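The Second Life of Work Pants

The repair counter at Brakwood opens at nine, and by ten there is usually a line. People bring coats with dead zippers, bags with torn straps and a great many jeans. Nahuel Zapata has run the counter for five years. Before that he cut patterns at Quezada, a workwear maker that has since closed.

Denim wears out in the same places, he says. The inner thigh goes first, then the knees, then the corners of the back pockets. Waistbands tend to outlast the rest. 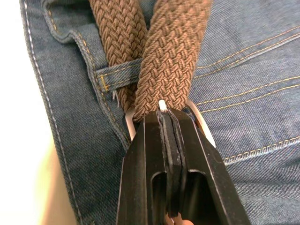 Zapata charges by the hour and quotes before he starts. A simple knee patch takes half an hour. A full rebuild of the seat can take almost three, and he often talks people out of it. "If the cloth is thin all over, I tell them to keep it for parts," he says.

The shop's ledger listed 1452 repairs in the year to June. Most customers come from the town of Platby, but a few mail their clothes from Murkwood and beyond.

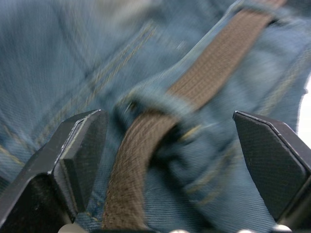 Thread is his main worry. Polyester is strong but can saw through old cotton, so he uses a cotton-wrapped type that gives a little - it costs more, and he buys it in bulk with two other tailors. He would like to take on an apprentice next year. The back room has space for a second machine, and he has already priced one.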